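Microwave task is back up at Vistel after a gripper fix

Thu 21 May

Good news for everybody who's been asking me when the kitchen cell would be running again: it's running! I spent most of this week with the sim team at Vistel, and the two-arm setup is back to practicing on the microwave as of this morning.

If you missed the fuss in April, the cell is the simulated kitchen Vistel uses to try out its arm controllers before anything goes over to the real bench in Hidemby. It had been working fine until an update to the gripper model, and then the fingers started shaking like crazy any time they touched something stiff. Soft stuff was OK. A microwave door, forget it.

Ingvar Østergaard, who looks after the cell, figured the contact settings were off and started there (I would have blamed the controller, so it's a good thing I wasn't in charge). He went through 311 saved runs and found the shaking in 163 of them, every one with a finger pad pressed on a hard surface. 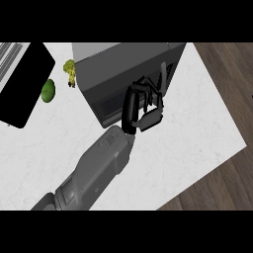
The repair took him two evenings. One of the finger links had come through the update with the wrong mass, so the joint limits and the contact solver kept fighting each other. He put the old value back, dropped the physics time step, and set the pads to a slightly softer contact. Then he re-zeroed the wrist and ran the door task 20 times in a row while I ate my lunch next to him and tried not to say anything.

"I don't trust it until it's boring," he told me, and by the end it was pretty boring!

There's a bit of upkeep to go with it now. The gripper file gets checked against a saved copy before each batch, and the joints get re-zeroed after every 5 batches. Ingvar wrote the check himself and it's already in the Vulach toolkit, so if you use the same gripper model you can just pull the latest version.

Next up is the Espinoza controller, which hasn't been tried on the repaired gripper yet. I'll be back over there for that one, with a bigger lunch.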